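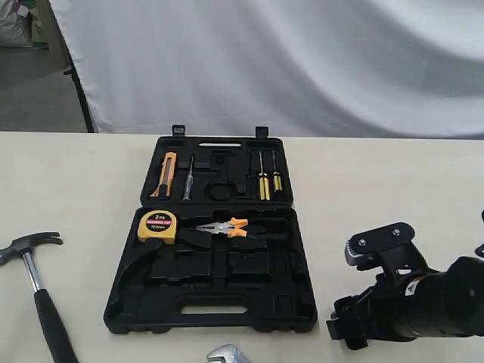 Utility knife and voltage tester screwdriver in the lid of an open black case.

# Hosholm H-155 Outdoor Temperature and Humidity Station

The H-155 is a fixed weather station for sites that need a continuous record of air temperature and relative humidity through long hot spells. It logs to internal memory and reports over a wired or radio link. The enclosure, shield and mast bracket ship as one unit.

## Radiation shield

Readings taken in full sun run high when the sensor housing absorbs heat. The H-155 uses a fan-aspirated shield with a double wall. Air enters at the bottom, passes the sensor, and leaves under the cap. If the fan stops, the station keeps recording but marks each reading with an A flag — flagged readings are left out of the daily maximum unless you turn that filter off.

## Specifications

| Item | Value |
|---|---|
| Temperature range | −40 to 140 °F |
| Temperature resolution | 0.1 °F |
| Humidity range | 0 to 100% RH |
| Logging interval | 1, 5, 10 or 60 minutes |
| Internal memory | 256 MB |
| Supply | 12 V DC |
| Mast diameter | 1.5 to 2 in |
| Cable length | 10 ft supplied |

## Threshold counter

The counter tracks consecutive days at or above a set temperature. The default is 100 °F. A day runs from midnight to midnight local standard time, and daylight saving time is ignored. A day with more than two hours of missing data is shown as incomplete. It neither adds to the run nor ends it until someone accepts or rejects it in the Tamaveck software.

Up to four thresholds can run at once. Overnight minimums can be counted the same way.

## Siting

Mount the sensor 5 ft above short grass or bare soil. Keep it at least 100 ft from pavement and four times the height of any nearby building or tree. Roof mounting is possible, but the record should not be compared with ground stations.

## Calibration

Each sensor is checked at three temperatures before shipping. The certificate is signed by Adjoa Arthur or Taner Dağdelen and lists the offset at each point. Recalibration is recommended every 24 months, or after any season in which the fan flag was set for more than 155 hours.

## Ordering

- H-155, complete station: $1,657
- H-155R, with radio link and base receiver: $3,445
- Replacement fan, filter and gasket: see the parts list

Tamaveck is included with both versions. The mast is sold separately. Orders placed in July usually ship later than the standard ten working days.

Technical questions: Aldana Aravena, station support.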